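Handout for Session 2: Public inquiries and the disclosure of state records

June 2019. Module tutor: Huệ Cù.

## Purpose of an inquiry

A public inquiry establishes facts. It has no power to determine civil or criminal liability, although its findings may be considered later by prosecutors. Students should keep this distinction in mind when reading the Drorkavgate papers, where witnesses often speak as though they were on trial.

The terms of reference set the limits of the work. In the Drorkavgate case they were drawn narrowly and covered the conduct of the Kisurby police authority only. The Vigfúsdóttir review, which followed, was a review of documents and heard no oral evidence.

## Disclosure and redaction

The review team received 3,966 documents and released 3,195 of them, many in redacted form. Material was withheld on two grounds: risk to a living person, and harm to current operations. The families' solicitors challenged the second ground - without success - and their written submission is in the reading pack.

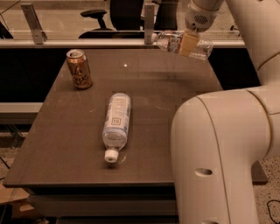

## Standard of proof

Most inquiries apply the civil standard, the balance of probabilities. A chair may also record a suspicion that falls short of a finding, provided the report says so plainly. Paragraph 200 of the Vigfúsdóttir report is a useful instance and will be discussed in class.

## Reading and preparation

- Vigfúsdóttir report, summary and chapter 2
- Fletik Law Centre, note on warning letters (May edition)
- Drorkavgate terms of reference, in full

Students should bring a short written answer to the following: should a minister be able to withhold part of a report after the chair has signed it?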